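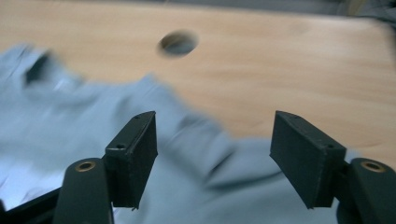 I'd wanted to see round the Lomcombe workshops for ages, mostly because of one question I bore all my friends with: when will something other than me fold the washing? So when the open day came up I booked straight away, got on a very early train and arrived before they'd put the signs out. (The café opposite does a good bacon roll, if you ever find yourself there with time to kill.)

The ticket was for 24/04/2021 and cost nothing, though you had to pick a slot. Mine was the morning one, and they only let 41 of us in, which was perfect. I've been to fairs where you spend the whole time looking at the back of somebody's rucksack.

There are three outfits in the building. Clinik has the ground floor and does sorting and packing for shops. Riis makes parts, mostly small plastic and metal bits, and has the loudest room I've ever been asked to have a conversation in. Clirkness is upstairs, and Clirkness is the one doing household chores, so that's where I parked myself for most of the visit.

Laundry first! The way they go about it is to have people do the job with a gripper held in the hand, two fingers and a gap between, and record the whole thing. Those recordings are what the machine learns from. They told us they had 4,000 goes at folding in the bag already, and that they'd like a great many more. I asked why so many for one dull job and the answer was cloth. A mug is a mug whichever way you put it down, but a T-shirt is never the same shape twice, and it's very hard for a computer to tell where the sleeve has gone when the sleeve is underneath something.

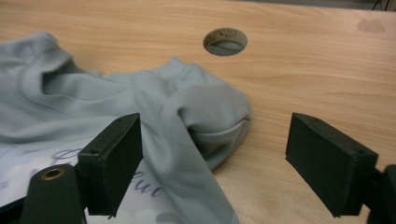 I was allowed a turn, and I was dreadful. You forget how much your ordinary fingers do without being asked. With only two stiff ones I kept picking up both layers when I wanted one, and then letting go of the lot. A girl of maybe ten had her turn after me and was miles better, so I'm blaming my age.

Then we watched the arm have a try by itself. It got a T-shirt folded on its second attempt, and it was a decent fold too, a bit fat on one side. The third one it rolled into a sort of sausage and stopped. They said that on a good run it manages 69 shirts out of a hundred, and that's with plain ones, one at a time, on a clear table. Nobody there was pretending it could face my laundry basket, with its inside-out leggings and single socks. I liked them a lot for that.

Speed is the other thing. My mum would have had a whole line's worth done in the time it took over one shirt. They weren't bothered, though, and said quick comes later.

Downstairs at Clinik it all felt much further along. Boxes of the same size coming past, same light, same height, day after day – machines love that. They get through 1,000 parcels in a shift with hardly a hand laid on them. But returns still go to people, every one, and when I asked what was in the returns I might have guessed: clothes, and anything with a lead or a strap hanging off it.

Back upstairs there was a second table for stringy things, where I stayed until they had to move us along. Cords, laces, lanyards, that sort of stuff. I'd have thought a bit of cord was easier than a shirt, there being so little of it, but it twists as you lift it and slides out of the grip, and tucking an end through a loop is still well beyond the arm.
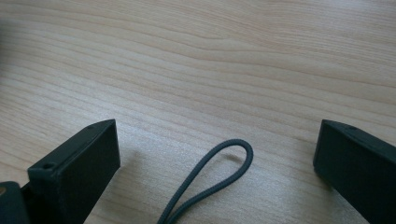 Getting there and what to bring

Lomcombe station is a ten-minute walk, uphill on the way there. Parking is tight. Flat shoes are a must for the Riis floor and they lend you ear defenders, but take a jumper as well, it's chilly in there. The lift goes to the Clirkness level and the loos are by the stairs.

The next open day is planned for September. I've put my name down again, and I've asked if I can bring a fitted sheet.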